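Packing plush toys in a reused carton

Last updated: October

Most of the advice I can find on packing concerns things that break. Plush toys don't break, and they get correspondingly little attention, usually one line saying that any box will do. I have sent three parcels of them from Gulel to Brurkine this year and have had one returned for insufficient closure, so I am writing down the procedure I now use. It applies to small and medium toys without batteries or sound units. Anything with a battery in it falls under different rules, and I take those out and send them separately or leave them at home.

The properties that matter are low density, high compressibility and slow recovery. Low density means that the parcel is priced by volume at most carriers. Murness, the carrier that serves both ends of my route, charges by whichever is higher, the actual weight or the volumetric weight, and for plush it has been the volumetric weight every time. Compressibility suggests using a smaller box. Slow recovery is the reason to be careful with that suggestion. A toy that has been pressed hard for two weeks comes out with a crease across the face, and on long-pile fabric the crease can stay for some time.

For the second property I use a hand test. I lay the toy in the box, put a flat hand on top and push until the fabric stops giving easily. If the flaps would close at half of that travel or less, the fit is acceptable. Beyond half, I take something out or move to a larger box. There is no standard behind this. It has worked on every parcel so far, including the returned one, where the contents were fine and only the tape had let go.

Before anything goes in, the toys are brushed with a dry clothes brush and checked at the seams. An open seam gets two or three stitches. Loose ribbons are tucked underneath. I leave the fabric labels on, as they carry the washing instructions and the person receiving the toy may want them.

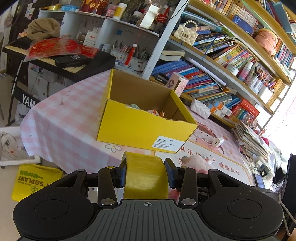 Box selection comes down to what is in the house, and a reused carton is good enough provided the corners are sound and the flaps still hinge without splitting. I fold each flap right back and look at the crease line from the outside. A crease that has gone soft and furry will not hold a strip of tape. The yellow box passed on all its corners, so it went on the table with its flaps folded back, and the green toy and the orange-and-cream one are down inside it, where they form the bottom layer. The fluffy pink one goes in last. It has a fluffy surface and I don't want weight on it. The old shipping label on the front has to be removed or covered completely. I once left one visible next to a new label and the parcel spent four days traveling toward the wrong address.

The internal length of the carton is 28 cm and the depth is 16 cm. I measure the inside, as the outside figure on a thick board can flatter a box by a centimeter in each direction. Murness asks for outside dimensions, so those get taken too, after sealing, with the bulge included. A box of plush nearly always bulges at the top. If the bulge pushes the height over a pricing step, the choice is to pay or to rearrange, and rearranging before the tape goes on is much easier.

Order of packing:

1. Flattest, firmest toys on the bottom, face up.
2. Limbs and ears folded in the direction they already bend.
3. Hard noses and plastic eyes turned away from the walls of the box, so that they don't print through onto a neighbor.
4. Long-pile fabric on top, with a sheet of plain tissue over it. Printed paper can transfer ink.
5. Nothing in the corners unless there is a real gap. Stuffing a corner with paper makes the sides belly out.

Step 3 was added after a brown bear arrived with a small round dent in its stomach that matched the nose of the dog next to it. The dent came out with steam.

I put everything in one clear bag inside the box if rain is likely along the way. The bag is folded over and left unsealed. A sealed bag full of plush behaves like a cushion, and the flaps will not stay down while you tape them. If there is no rain in the forecast I leave the bag out.

Weight is checked on an Ouazzani kitchen scale that reads to one gram and turns itself off too soon. To read the display under a box, stand the box on an upturned bowl and zero the scale with the bowl on it. The finished parcel came to 906 g including tape and label, which is well under the volumetric figure. At that point there is no reason to leave out the letter, the hair clips or whatever else has been requested from the other end, so long as it is flat.

Reused cartons often have damage along the opening edge, where the last person pulled the tape off or went in with a thumb. I used to reject these. Now I distinguish between a tear that runs along the edge and a tear that runs down into the panel. The first kind costs nothing in strength once the flaps are closed over it. The second kind will lengthen every time the box is lifted by that side, and needs a strip of tape on the inside and another on the outside before packing starts. The front edge of the yellow carton is torn and uneven, with the brown board showing, and I classed it as the first kind. I put one inside strip on it anyway.
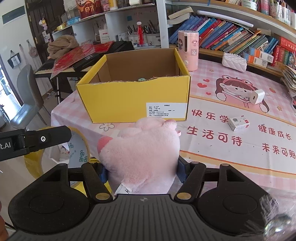 One reader of the earlier version of this post objected that I was making too much of the box. In that reader's experience a woven mailing bag with a drawstring liner is lighter, cheaper by volume, and does not care about bulging, and toys sent that way to grandchildren twice a year had come through without a mark. I accept the point on cost. I tried a bag for one shipment, and it did come out a step lower on the Murness tariff. The toys also arrived in the shape of whatever had been stacked on top of them — still intact, but flat on one side for about as long as it took to lose interest in them. For toys under hand size I would now use a bag. For anything with a face I still prefer four walls.

Closure is the part I got wrong on the returned parcel. I had used a single strip down the center seam on top and the same underneath. Plush pushes outward constantly, at a low force, and ordinary packing tape creeps under that kind of load. By the third day the strip had lifted at one end. The full pattern is a center strip and two edge strips on each face, every strip carried well down onto the side panels and rubbed flat with a spoon. For this carton that took 193 cm of tape, measured by marking off lengths on the table edge. The tape is cheap and the return fee was not.

Two small notes on tape. Fold the free end under itself when you put the roll down. And wipe the board with a dry cloth first if the box has been kept in a kitchen or near one, where a film of grease is enough to stop the adhesive from gripping.

The new label goes on the largest flat panel, away from any seam. I write the address a second time on a slip of paper and lay it on top of the tissue before closing. Transit to Brurkine was six days on the last parcel. I will add the figure for the next one when I have it.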